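Subject: Re: [mullow-woodfinish] Oil or varnish for a table that gets used

Sorry for slow reply, been flat out since the start of April and typing this in between coats, so excuse the state of it.

On the Mullow list someone wrote:

> We have an old table, brown, close grain, was my aunt's. It has a hard
> shine on it and has gone cloudy in two places where cups have stood. I was
> going to strip the whole lot back and oil it because everybody seems to
> say oil is easier to live with. Is that right? And how much oil would I
> need? Top only, legs are painted and staying that way. There are children
> and it will be used for meals, homework, glue, the lot.
>
> Also has anyone used the Grultico hard oil? The shop has it in the 400 ml
> tin but it isn't cheap and I don't want to buy 2 if one will do.

Right. Don't strip it yet. Please. I have stripped more tables than I needed to and regretted about half of them.

Cloudy marks from cups are very often only in the finish, not the wood. White or milky = probably in the finish. Dark, blackish = water has got through to the timber and that's a different job. You said cloudy so I'd bet on the first sort. Try the gentle stuff before you get the scraper out.

1. Clean it first
Warm water, drop of washing up liquid, cloth wrung out till it's nearly dry. Dry it straight after. Years of polish come off some of these and you find the mark was half in the wax. Leave it overnight before deciding anything.

2. Look at it in low light
Big light off, one lamp, get your eye down near the level of the top. You want to see where the shine breaks up. Mark the bad bits with masking tape beside them, not on them, tape can lift old finish. Do this twice, once from each end, as you will miss things from one side. On a glossy brown top the lamp shows up as a little hard white patch and if you move your head you can slide it across the whole surface and watch for it going dull.

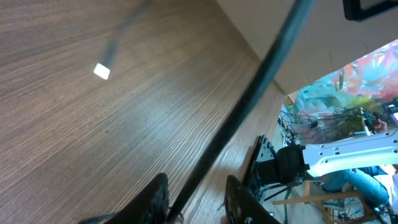
3. Find out what's on there
Inside edge underneath, somewhere no one will look. Dab of meths on a cotton bud, hold it a minute. Goes sticky = shellac, so french polish or similar. Nothing happens = varnish or some modern lacquer. Matters a lot becuase shellac can be patched and the other sort mostly can't, not invisibly.

4. If it's shellac
Very fine wire wool with a bit of paste wax, along the grain, light as you like. Stop and wipe every few strokes. I have shifted cup marks completely that way. If that does nothing, a rubber barely damp with meths, one quick pass, don't stop moving. Practise underneath. I mean it, the first one I did I stopped to answer the door and there's still a fingerprint in it.

5. If it's varnish
Same wire wool and wax, see if it improves. If not you either live with it or take the whole top back. Patching varnish in the middle of a top looks like a patch in the middle of a top.

6. And if you do end up oiling
One 400 tin should do you for a top, easily, unless it's enormous. Thin coats. Everyone puts too much on. Wipe off all you can after ten or fifteen minutes, then wipe again. Three coats, a day between each, longer if the room's cold. Then leave it alone for 7 days before anybody eats off it, two weeks before hot plates.

I used the Grultico on a desk last year and liked it, smells a fair bit, goes slightly yellow on pale wood but yours is brown so who cares. Mathias do one that is thinner and I think easier for a first go. Haven't tried the Woven one, heard it stays tacky in damp houses but that's second hand.

Rags: lay them out flat outside to dry, or soak them in water before they go in the bin. Never scrunched up in a bucket. Oily rags can set themselves on fire, this is not a scare story.

As for whether oil is easier to live with. Easier to repair, yes. Easier day to day, no, I don't think so. It marks quicker, you just mind less as you can rub another bit in. With glue and homework I'd keep the hard finish if it can be saved and buy a wipeable cloth.

Somebody asked about heat treatment (the iron through a tea towel thing) back in message 103 and I never answered. Works sometimes, on white marks only, low setting, no steam, few seconds at a time. Wouldn't be my first choice on anything I was fond of.

Let us know what the meths does. Got to go, second coat is waiting and its going off fast in this weather.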